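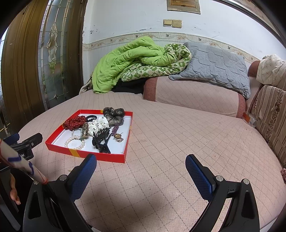
How to Check a Used Car for Open Recalls and Get the Repair Done

Last reviewed in September by Anisa Chong

A recall repair is tied to the vehicle, so it passes to each new owner until a dealer performs it. The steps below apply to passenger cars and light trucks sold in the United States. Allow half an hour for the lookup and the phone call.

What you need

The 17-character vehicle identification number (VIN)
The current odometer reading
Any service invoices that came with the car
A pen and paper, or a spreadsheet

Step 1. Find the VIN

Read it through the windshield at the base of the driver's side. A second copy is normally printed on the label in the driver's door opening. Compare the two. If they differ, stop and ask the seller for the title before going further.

A VIN never contains the letters I, O or Q. If you have written one of these, it is a 1 or a 0.

Step 2. Run the federal lookup

Enter the VIN in the recall search on the NHTSA website. The result lists safety recalls that have not been repaired on that specific vehicle. Searching by make, model and year returns every campaign for the model, including ones that do not apply to your car.

Save the result page as a PDF and write down each campaign number.

Step 3. Run the manufacturer lookup

Repeat the search on the carmaker's own site. It may show service campaigns and warranty extensions that the federal tool leaves out. These are not safety recalls, and the terms for free repair vary.

Step 4. Read the remedy status

"Remedy available" means a dealer can order the parts and book the work. "Remedy not yet available" means the defect has been reported but the fix is still pending. In the second case, read the interim advice closely. For a fire risk, it may tell you to park outdoors and away from buildings – follow it even if the car has shown no symptoms.

Step 5. Call a franchised dealer

Ask for the service department and give the VIN first, then the campaign number. Confirm three points:

Whether the parts are in stock
How long the repair takes
Whether a loaner is offered

You do not need to have bought the car from that dealer.

Step 6. Keep the paperwork

The invoice should show the campaign number, the mileage and a zero balance for the recall work. Check the mileage before you leave. One invoice sent to us by reader Tomás Teixeira was off by 643 miles, and the dealer took nine days to correct it.

Step 7. Check again

Run the VIN a week or two after the repair. If the recall still shows as open, send the dealer a copy of the invoice. Repeat the lookup twice a year, for example when you rotate the tires.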